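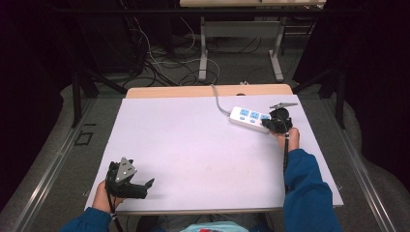

Figure 2. Poste de démonstration à deux pinces tenues à la main ; multiprise à l'extrémité droite du plateau.

3.2 Règles de placement des objets

Le protocole Zindgate impose un plateau clair et dégagé. Tout objet électrique est posé à plat, et son cordon ne doit pas traverser la zone de travail. L'opérateur garde les deux pinces au-dessus du plateau entre deux prises. 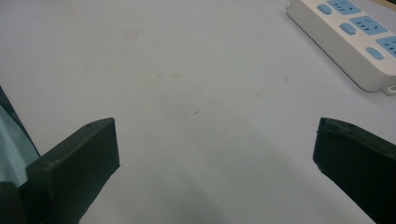 Dernière modification de la page : 09/12/2021

Vue depuis une pince, la zone comprise entre les doigts doit rester lisible. Les taches diffuses du plateau sont tolérées. Un épisode est rejeté si l'objet cible quitte le champ pendant plus de 800 ms (Fuchs et Nakamura).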